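Gralen Sim: Frequently Asked Questions

General

What does Gralen do?

Gralen is the simulation and replay layer that sits under the Gramance controller. It loads a room, an arm and a task, runs your policy or planner against them, and writes out everything the controller saw and did. You can use it without a Gramance licence, but the replay viewer will only open logs in the Gramance format.

Do I need a graphics card?

For rendering, yes. Planning and collision checks run on the processor, and a headless session with cameras turned off will work on an ordinary laptop. We recommend 16 GB of memory for any room from the Kuruc set, as the furniture meshes are large.

Can I use my own arm model?

Yes. Import the model from the Arms menu, then run the joint check before saving. The check flags missing limits and reversed axes. It does not catch wrong link masses, so look those over yourself.

Rooms and cameras

What is the Kuruc set?

Kuruc is our library of indoor rooms. The current release has 338 layouts, each with its own walls, furniture and wall pictures. Layouts are locked, but you can copy one and edit the copy.

Why do the rooms have pictures on the walls?

Plain walls give the visual tracker very little to hold on to. A landscape print with foliage and rock in it supplies plenty of corners and edges, and the wrist camera can keep its pose estimate while the arm turns away from the work surface. You can switch the prints off under Room > Decor if you want to test the harder case. 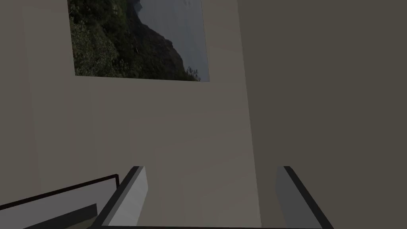
Wrist view in simulation, gripper open, with a landscape print on the far wall.

My pose estimate drifts when the camera faces a wall. Is that a bug?

Usually not. When most of the view is one smooth colour, the tracker falls back on joint readings, and any error in your camera mount calibration shows up as drift. Open the feature overlay and look at how many points survive from one step to the next. If fewer than 12 are being held, the status light in the viewer turns amber and the estimate should not be used for grasping. Recalibrate the mount, or add a second fixed camera.

Why does a picture or shelf look tilted in the wrist camera?

The wrist camera rolls with the last joint, so level edges will often come out sloping. Logged images are saved as rendered. If your perception model expects an upright view, turn on Level Output, which rotates each image using the logged joint angles. The corners will be filled with grey.

The gripper fingers show up in my depth data. How do I remove them?

Turn on the self mask. It draws the gripper from the same model the planner uses and blanks those pixels before the point cloud is built. If a thin rim of points is left along the fingers, raise the mask margin one step at a time. Too large a margin will hide small objects sitting between the fingers.

Planning

The planner says the start state is in collision, but nothing is touching. What should I check?

Check the padding first. Tables, shelves and panels near the arm get the same padding as everything else, and a finger passing close to an edge can trip it. Show Padded Shapes in the viewer will tell you which pair is at fault. Set padding per object in the layout copy.

Can I replay a run with a different planner?

Yes. Choose Replay > Swap Planner and pick the log. The room, seed and object poses are restored, and only the plan is recomputed. Camera images are rendered again, so allow roughly the same time as the original run.

Support

Where do I send a failing log?

Export it with Package Log and upload it to the Gallcombe tracker. Include the layout name and the build number from the About panel. Tickets are read every weekday except Tuesday, when the tracker is down for maintenance in the morning.

Will logs from older builds still open?

Logs from before the April build need to be converted. Run the converter on a copy of the folder, as it writes over the files in place.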